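发件人：设备规划组
收件人：实验平台邮件列表
主题：Re: Re: 下一批单臂工位的采购顺序与预算口径
日期：2026年2月22日，星期日

各位：

先回上一封里的三个问题，原文引在下面，逐条答复。

> 1. Wostmont 的报价把控制柜和底座分列，Amano 的是整套价，两份表没法直接比。
> 2. 仿真节点的费用算设备还是算服务？去年挂在服务下面，结账时被退回过一次。
> 3. Holtus 项目九月要用，倒推下来什么时候必须下单？

关于第 1 条。已请 Wostmont 按整套口径重新出表，包含底座、末端夹爪、急停回路、线缆和一年备件。运输与就位单列。Amano 的整套价里不含夹爪备用指尖，比价时需要补进去。两家的底座高度不同，现有仿真模型用的是箱形底座，如果最终选矮底座，可达性要重新跑一遍，这部分工时计入项目，不计入设备。

关于第 2 条。建议拆开：自购的计算节点走设备，许可证按年走服务。Flovidik 的场景库属于许可证，续期金额已锁定，不受本次数量影响。去年被退回是把两项合成了一行，今年分两行填，附件也分开上传。

关于第 3 条。两家给的交期都是 9 周，从收到预付款算起。到货后安装、标定、安全验收留 5 周。这两段不能并行，验收必须在最终位置做。按九月第一个工作日可用倒推，再给内部审批留出余量，订单应在五月下旬之前发出。审批若拖到六月中旬，Holtus 只能先用旧工位，任务集要相应裁减。

预算上限目前是 250 万元，含税。其中硬件占比不超过 70%，余下部分覆盖安装、培训、许可证和备件。上一版草案把备件压到硬件里，占比超线，已经改回。涉及汇率的条目按签约日折算，草案里不预先加浮动。

选型方面，负载不是瓶颈。Holtus 的任务以家居物品为主，真正限制选型的是遮挡和姿态：机械臂要绕过椅背一类的细杆结构，从上方接近目标，腕部余量不足的型号会频繁触发关节限位。因此评分表里腕部行程的权重上调，最大负载的权重下调。重复定位精度两家都满足，不再作为评分项，只作为门槛。

仿真先行的部分维持原计划。硬件到位之前，任务布局、夹爪开口和底座位置都在仿真里定，定下来的参数作为采购附件。椅子和柜子这一组布局仍按现有版本评估，柜面放书和座钟，球棒斜靠在椅子旁边，夹爪朝下。

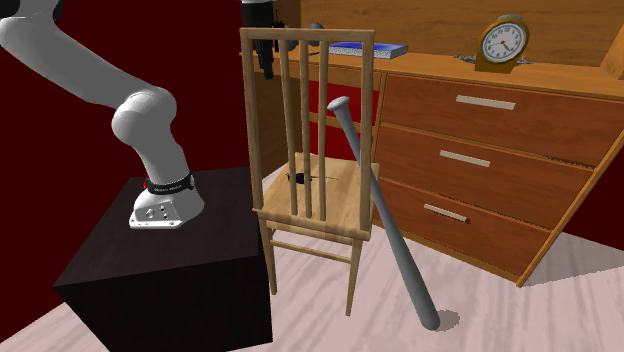

采购附件里只写底座位置和夹爪开口不够，建议把底座的固定方式也写进去。仿真里底座是刚性的，实际台面有挠度，上一批就是验收时才发现要加配重，那笔钱最后从培训里挪的。另外五月下旬这个时间点，我这边按五月中旬报给财务，请不要在正式文件里写得更晚。

以上意见是表格流转时收到的，同意，两点都采纳。固定方式增加一页附图，要求供应商给出台面刚度下限；配重如需要，列入安装费，不再动培训。内部截止时间统一改为五月中旬。

待办如下：
Wostmont 新报价到后，更新比价表，两家同列。
Amano 补报备用指尖单价和最小起订量。
评分表权重调整后重新发一版，旧版作废。
Holtus 侧确认任务集清单，未确认的任务不计入选型依据。

对硬件占比上限有异议的，请直接回复本列表，并附计算过程。

设备规划组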